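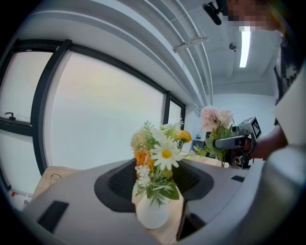

Subject: Re: [home-automation-talk] Can any of them do real chores yet?
Date: September 25, 2025
List: home-automation-talk

> I have been reading this list since June and I keep seeing the same
> two kinds of posts. One says we'll all have a machine doing the
> housework before the next roof needs replacing, and the other says
> it's a con from top to bottom. My own needs are modest. I would like
> something that clears a table, folds a towel and puts the flowers
> in water. Is any of that for sale, or close to it? I run a small
> guest house and I'd pay real money.

Well, you've asked the question I like best, so pour yourself a coffee and forgive me in advance for going on!

The short answer is no, I wouldn't put down a deposit this year. The longer answer is more cheerful, and your flowers are a lovely place to start, funny as that may sound next to the towels.

Think about what your hands do with a little round vase and a stem of something leafy. The vase has a short neck, so there isn't much of an opening to aim for, and once a daisy and a rose are in there the next stem has to slide down past leaves that catch on everything. You feel your way. You turn the stem a bit, you back off when it snags, and you steady the vase with your other hand so the whole business doesn't end up in your lap. Two hands doing two different jobs, and you could do it while talking on the phone.

That steadying hand is where I'd look first when anybody shows you a video. Plenty of arms can pick a thing up and set it down. Holding one thing still – gently, mind you – while the other side works is a good deal harder, and an awful lot of housework is made of it. Jars, pillowcases, trash bags, buttering toast. Artificial flowers are kinder than fresh ones, too, since you can bend a wire stem and nobody's tulips get bruised. I'd want to see both before I believed in flower arranging for a guest house.

We had a Torer arm on the packing bench at Cesitz for a while, where I worked until I retired, and I grew quite fond of it. It put boxed parts into cartons all day long and never complained. The spec sheet gave 400 cartons a shift, and on a good day it got there. Then somebody changed the tape on the boxes to a shinier one and it spent a whole morning fumbling. Your guests will change the tape on you every single day, if you see what I mean. They'll leave a scarf on the lamp.

So, for what it's worth, I'd spend the money on a decent robot vacuum for the hallway and a good big dryer, and keep doing the flowers yourself. If a salesman does come around, ask him to let you move the vase over a few inches and swap the stems for some of your own, then have it try again with his hands in his pockets. I asked for something like that at the Messina show and learned more in 45 minutes than from all the brochures I carried home.

Do write back and tell us how many rooms you have, and whether the towels are the thick kind. The thick kind are a whole other letter.

Warmly,
your long-winded friend from the packing bench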